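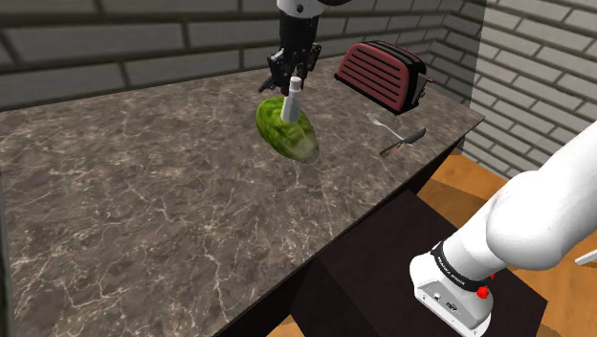
Jardins partagés de Lultau : les inscriptions sont ouvertes

Les demandes de parcelle pour la prochaine saison peuvent être déposées depuis le 2019-10-09 à l'accueil de la mairie annexe. Le terrain de la route de Liltham a été agrandi cet été et compte désormais 3195 mètres carrés, allées comprises. L'attribution se fera en février, par tirage au sort si les demandes dépassent le nombre de places.

La cotisation annuelle reste à 9 euros. L'eau est comprise, mais les tuyaux restent interdits en juillet et en août – arrosoirs uniquement. Deux cuves de 300 litres seront posées près du portail nord avant l'hiver.

Behrouz Pakzad reprend les ateliers de cuisine du samedi, consacrés aux légumes du jardin. Au programme du premier : soupe d'orties, laitues braisées et tartines grillées au fromage frais. Apportez un tablier et une boîte pour emporter les restes. 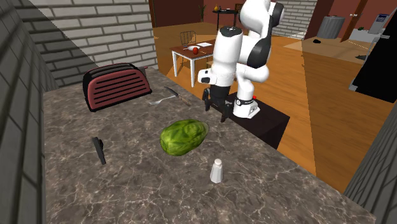

Grille-pain, couteau et fourchette sur le plan de travail en marbre gris.

L'épicerie Esfahani offre 200 sachets de graines aux nouveaux inscrits – radis, épinards et mâche surtout. Ils sont à retirer au magasin, sur présentation du reçu de cotisation.

La benne à compost est déplacée rue Iveck pendant les travaux de clôture. Merci de ne pas y mettre de branches.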